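Chapter 13
Baskets and Small Containers

In this chapter you will learn how to choose a container for the small things of a household, and how to keep it in order after the first week. Chapter 12 was dedicated to shelves. A shelf gives a place to a thing, but it does not hold together things which are small and many, like keys, clips or tea bags. For this we need a container.

The most common one is the woven basket. It is light, it lets the air pass, and it can be carried to the table and back. Before you put anything in it, place it alone on a clear surface and look at it from above. Decide at this moment what will belong to it — and write this down in one line.

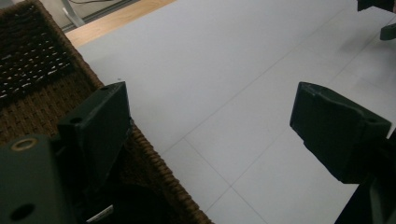 Heike Kröger objects that one line is too strict, and that in her home a basket without any rule stayed tidy for 2 years. We take this objection seriously and will return to it in Section 13.2. It is possible when a person lives alone. In a family, the basket without a rule is usually filled by everybody.

Key terms: open container, closed container, woven wall, one-line rule.

13.1 The size of the basket

Many learners buy the basket first and measure the shelf later. Please do it in the opposite order. Measure the depth of the shelf and subtract 2 centimeters, so that the fingers can go behind the basket. For a shelf of 40 centimeters, the basket should therefore not be deeper than 38.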